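1/ 最近总刷到“叠衣板”“抽屉分隔盒”“免折收纳法”，三十秒一个抽屉，配轻快音乐。我看了一个月，越看越怀疑。开个串，专门讲叠布这点事。

2/ 先交代背景：六月换季，家里要收的是毯子、绒布、旧床单，还有一堆说不清是擦布还是围巾的东西。视频里从来只叠T恤。T恤谁不会叠？

3/ 我买了Roltgate的叠衣板，18块，不贵。说明书说“适用于各类织物”。薄衬衫还行，换成带绒的布，板一翻，布就跟着滑走，折线歪到天边去。“各类”这两个字写得也太轻松了。

4/ 又试了Kaltevance那套课，标价308，号称5步叠一切。第一步叫“抚平”，第二步叫“再次抚平”。我不是开玩笑，课件原文就这么写的。

5/ 课里反复说要“捏住一个角提起来，让布自己垂直”。绒面的布哪有那么听话。捏起来的往往只是一小撮，剩下的还在下面堆着，横着一道褶。 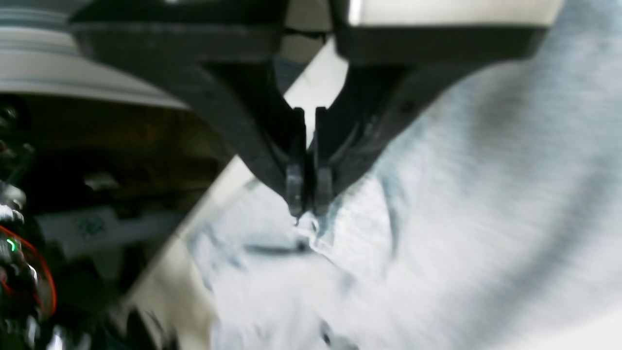

6/ 所以说到“捏角”这一步，我的意见是：别捏角，捏边。手掌伸进布底下，把整条边托起来再对折。慢是慢一点，至少对折完两层大致是齐的。我拿旧毯子试了一晚上，比提角省心。

7/ 还有掉绒的问题。浅色绒布，叠一次掉一层，桌面上、指头上都是。教程里的布为什么从来不掉毛？新的吧，标签刚剪。

8/ 再说“衬纸派”。Drekero家出过一种收纳衬纸，说夹在每一层中间能防折痕。一包160张，听着很多，我收完一个柜子就没剩多少了。折痕照样有，只是从硬折痕变成了软折痕，这算不算有效，你们自己判断。

9/ 衬纸真正麻烦的地方是薄。太薄了，半透明的一片，一叠里想只拿一张，手指搓半天，要么没起来，要么起来三张。布是软的，纸是飘的，两样放在一块儿，先整理哪个都不对。

10/ 拿这种薄片我现在的办法：从边上夹住下沿，让它自己立着，别去捏中间。捏中间就皱，皱了再垫进去，等于给衣服印花。

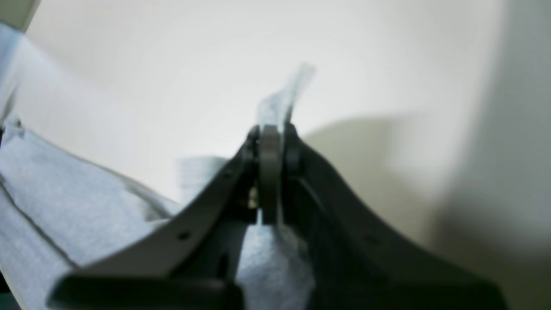
Ewurabena Ansah在下面回我，说衬纸的问题出在柜子不出在纸，她那边潮，不垫的话浅色毯子过完夏天就有一条黄印，垫了两年没再出现过。她还说我一张一张地垫是自找麻烦，整摞中间垫一张就够。

11/ 回Ewurabena Ansah：潮的地方我信，我这边干，没有可比性，前面那条“算不算有效”我收回一半。但“整摞垫一张就够”和包装上写的“每层一张”差得有点远吧？照你的用法，那一包得用到哪年去。厂家当然不会这么写。

12/ Kojo Alhassan私信问那套课值不值。我的回答：第三步有用，讲的是先把布转到和桌边平行再动手。别的步骤，你妈应该都教过。为一句话掏这个钱，你自己看着办。

13/ 有人说可以不叠，卷起来。卷毯子我也试过，卷完直径惊人，抽屉关不上，只能竖着塞进筐里，过两天自己松开了。评论区里那些“卷完空间省一半”的，麻烦量一下再说。

14/ 真空袋别跟我提。绒布压一个夏天，秋天拿出来像一张饼，拍半天才回来一点。Ankrah的袋子我还剩两个，密封条倒是好好的，想要的本地自取。

15/ 目前的做法：托边，对折两次，第三折只折三分之二，整摞放平，上面不压重东西。衬纸先按Ewurabena Ansah说的，一摞一张，入秋拆开看看。有黄印我会发，没有也会发。

16/ 补一条，刚才翻柜子，那块叠衣板我拿去垫锅了，尺寸还挺合适。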